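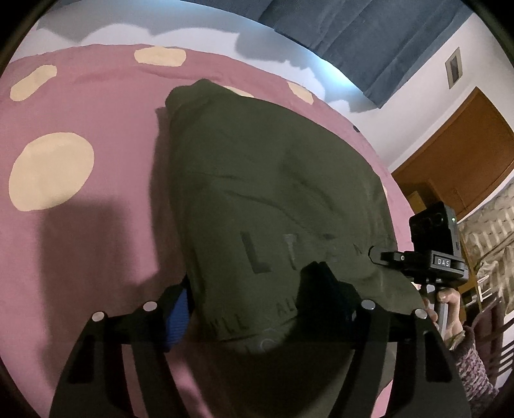 Resist notes, February, afternoon session

Carried on with the cold wax resist on cotton, same cloth as before, cut into test strips. Gizella mixed the wax paste and I did the brushing. Mwangi had the big sink most of the afternoon so rinsing was done in buckets.

Strip 1: paste brushed on thin, left 20 minutes, one coat of indigo. Edges bled on the long side. Center held fine.
Strip 2: same paste, two thin coats, left overnight on the rack. Much cleaner line. Slight cracking where I folded it to carry it over.
Strip 3: thick coat, straight into the vat. Waste of cloth. Paste lifted in one piece.

Vat was 118 F by the dial thermometer, a bit hotter than I like for this paste. Hawi thinks the bleeding on strip 1 is the heat and has nothing to do with the drying time. She may be right. Need to run strip 1 again in a cooler vat before changing anything else.

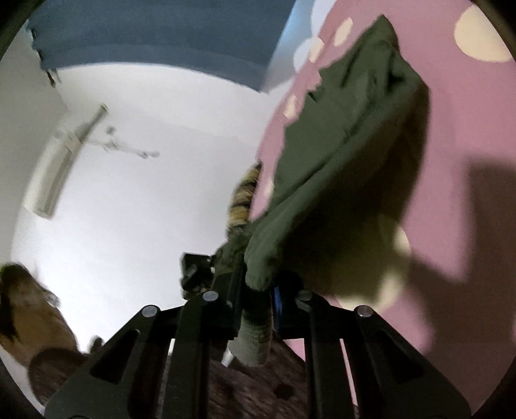

Scoured the next batch with 500 g of soda ash left in the Tamiru tub, so that tub is now empty and needs reordering. Zübeyde says the Goltesthorpe shop has it in stock but only in the small bags.

Brushes: the flat one is shedding. Picked 3 bristles out of strip 2 and you can see where each one sat. Use the round one for lines until we get another.

To do: relabel the wax jars, ask Abenezer if the rack can stay up until the end of the month, repeat strip 1. Strips are pinned by the door, please don't iron them yet.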